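Keeping a Shared Workroom Fit to Work In

My mother-in-law, Montserrat Peñalver, ran a sewing room in Usville for years, and most of what I know about shared rooms I picked up from her (usually with a broom in my hand!). Start with the floor. Bags, shoes and cords all drift down there by lunchtime, so give them a row of hooks by the door and sweep for 30 minutes at the end of the day, everybody together, radio on.

Small tables are next. A round one is lovely for a phone and a cup of coffee, but it fills up fast, and I like to clear mine completely before I go home. Remotes and little boxes can live on a bigger table against the wall. 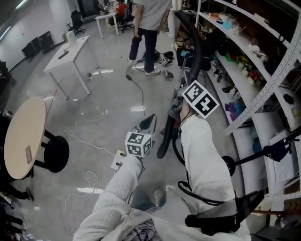
Chairs want pushing in whenever you get up, even if you're only off to the shelves for a minute. And do wipe white tabletops with warm water and a drop of dish soap, then dry them with an old T-shirt, the softer the better.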